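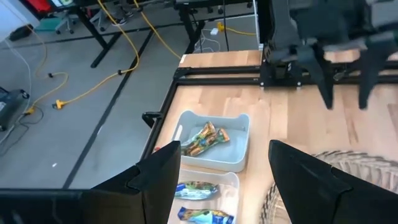 I joined a choir in March and I haven't shut up about it since, so it was only a matter of time before it got its own post. If you came over from the garden posts, hello, the beans are fine, they'll be back next week.

Some background first. I had not sung in front of another human being since middle school, when I was asked to stand in the back row and move my mouth. I sang in the car. I sang while doing dishes, and I sang very loudly when I was alone in the house with the vacuum running, and I figured that was going to be the whole of my singing life. Then I saw a flyer in the window of the bakery on Jardine Street for a choir with no auditions, all voices welcome, no need to read music, and I took a picture of it and then ignored that picture for 19 days. (I know the number because my phone keeps the date on everything, which is either handy or creepy.)

What got me through the door in the end was rain. I was walking past the old library in Harnthorpe, I had no umbrella, and there were people going in carrying folders. So I went in with them. Two hours later I came out with a folder of my own and a song stuck in my head that stayed there until the middle of the next week.

Let me tell you about the warm-up, since it's the part I was most scared of and now it's the part I'd pay extra for. You start by shaking out your arms. Then you hum. Then you make a noise like a siren going up and down, and everybody does it at different speeds, and it sounds terrible, like a bunch of cats in a stairwell. After that you sing little patterns on silly words, moving up one step at a time, and you drop out when it gets too high. I spent my first night waiting for someone to turn around and look at me. They were all too busy being sirens.

Our choir sings in four parts – soprano, alto, tenor, bass – and on the first night you just sit with whichever group sounds like you. I sat with the altos because there was a chair. I've stayed there! The altos get the strange notes. Sopranos usually have the tune, and the basses have that low rumble that makes the floor feel good, and we have a line that makes no sense at all when you practice it at home. You sing the same note nine times and then go up a tiny bit and come back, and you think, who wrote this, was it a mistake? Then you get to rehearsal and the other parts come in on top and underneath and that tiny step up turns the whole chord from plain to gorgeous. The first time it happened to me I stopped singing to listen, which is apparently a very common beginner thing to do.

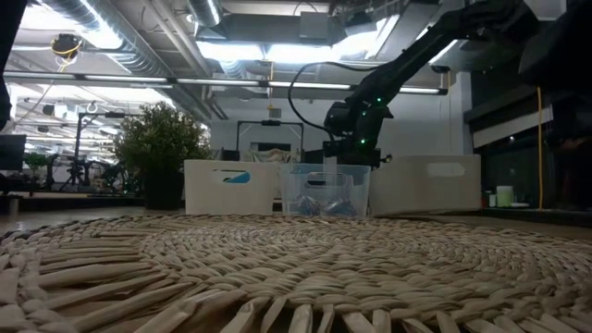
Do you have to be able to read music to sing in a choir?

Plenty of choirs teach by ear, so you can get a long way without it. Ours gives out sheet music and then teaches every part out loud anyway, line by line, and the people who can't read it just write arrows on the page. My copies are covered in arrows. I have one piece where I've written "up, NO, MORE" over a single word, and it works for me every time. After a few months you start to pick up the basics whether you meant to or not. The dots go up, you go up. If they're hollow, you hang on longer. I still couldn't tell you what key we're in, and so far it hasn't come up.

The thing I did have to learn was breathing. I thought I had that one handled already! But when you sing a long line you run out of air somewhere silly, like halfway through the word "morning," and then you have to gulp, and if all the altos gulp in the same place there's a hole in the music. So you take turns. You sneak a breath in the middle of a word while the person beside you keeps going, and then she sneaks hers, and from the front it sounds like one enormous pair of lungs. I love this so much. I've tried to explain it at three different dinners and I think people are starting to seat me at the far end.

Practicing at home has been a learning curve too. What works for me is short and often – ten minutes before work, one page, the same page all week. I sing along with the recording of my own part first, then I try it against the recording of the tune, which is a whole different sport. For the first few tries I slide right off my line and onto the melody like a car on ice. Somewhere near the end of the week I can hold it all the way down the page. What doesn't work is running everything from start to finish and feeling pleased with the bits I already know. I did that for most of the spring and my weak spots stayed exactly as weak.

Other small things I've picked up, in no order: bring water and leave it where you can reach it without climbing over a tenor. Pencil, never pen. Eat something before you come, but go easy on the cheese. If you get lost, keep your eyes up and wait for a word you recognize. And if you're going to sing a wrong note, you may as well sing it at a normal volume, because a nervous wrong note somehow carries farther. 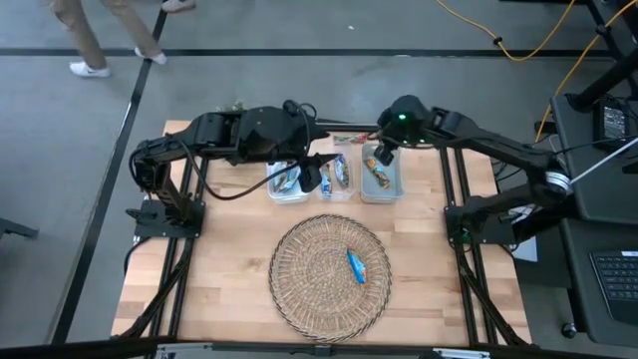 Then there's performing, which I swore I wouldn't do. The deal I'd made with myself was rehearsals only. But our summer concert was at the big hall across the river, which seats 600, and we were sharing the program with other choirs, and by then I wanted to hear what that song sounded like in a real room. So I bought black pants and I stood up there. My knees shook through the whole first piece. You can't hear knees, luckily. By the second one I'd found the alto sound all around me and just leaned into it, and when we hit the last chord it kept hanging in the air after we'd closed our mouths. I would have gone straight back to the beginning and done it all again if they'd let me.

We celebrated afterward at the Ivus Café with pie, and the whole back table broke into the warm-up siren, and they still let us come back.

The fall season starts up in September 2018 and we have a stack of new music, including a very fast one in a language I can't pronounce yet and a slow one that I've already cried at in the car. If you've been thinking about it, go sit in on a rehearsal near you. Most groups will let you try one for free. And if you already sing, tell me in the comments what part you are and what you're working on – I want to hear all of it, especially from the altos.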